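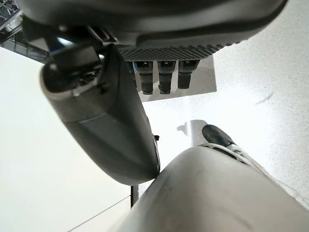 Rules for Robots: Why a Strong Machine Must Have Good Manners

Do you have rules at home? Maybe you must wash your hands before dinner, or you may not run with scissors. Robots have rules too. A robot can't read a rule from a paper on the fridge, so people must write the rules into its program, and people must also follow rules when they work near it.

Some of these rules are called standards. A standard is a long text in which many experts wrote down how a thing should be built and used. When everybody follows the same text, a button for "stop" works in the same way in every workshop.

Our robots practice kitchen work. For you this is easy (and maybe boring!), but for a robot it is one of the difficult jobs, and it needs a lot of rules.
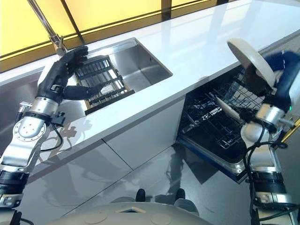 Rule number one is about people. A robot arm is made of metal and motors, and it doesn't feel sorry when it bumps you. So before the arms move, everyone must know where the other people are. The person who stays close wears closed shoes, like the black ones near the robot here, and never sandals. This person doesn't reach between the arms while they are working. If something falls down, it stays down until the robot is stopped.

Rule number two: know your stop button. It is big and red, and you push it with the flat hand. Everybody on our team may push it, also the newest person, and you don't need to ask first. In January we practiced this with the whole team. We call it the Kleinschmidt drill, after the street where our first workshop was.

Rule number three is to go slowly. At the start of each new task our robot may move its hand only 270 millimeters in one second. You can try this with a ruler on your table – it is really slow. A plate that is held slowly is also easier to save.

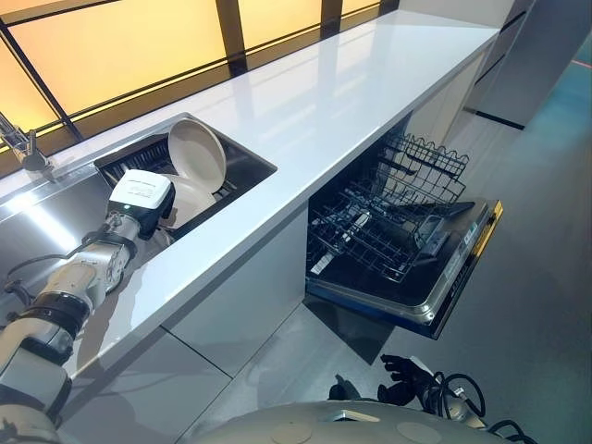

Slow moving gives the people time to think, too. They look if the hand comes too near to the edge of the sink, or if the arm wants to go to a place where it has no space.

Rule number four is about how hard a robot may squeeze. A plate needs a different grip than a sponge. Our program, which has the name Clerker, keeps a list with 163 kitchen things and writes next to each one how strong the hand may press. If a thing isn't on the list, the robot must leave it alone and wait for a person.

Rule number five: write it down. When something goes wrong, even a small thing, we put it in the log book. A broken plate isn't a shame. A broken plate that is not in the book is a problem, for the next team can't learn from it.

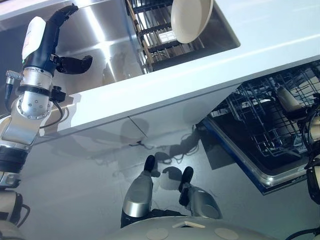
Hullus Robot Safety Team – Pages for Young Readers

Would you like to make your own robot rules? Play this game with 2 players. One is the robot and one is the operator. The robot may only do what the operator says, for example "open hand" or "move left." Put a plastic cup on the table and try to bring it into a bowl. Agree on one stop word before you begin. When the operator says it, the robot must freeze at once.

After the game, write down what went wrong and make one new rule from it. Then change places and try again with your new rule.

Words to remember
Operator: the person who controls or watches the robot.
Standard: a text with rules that many people agreed on.
Log book: the book where we write what happened.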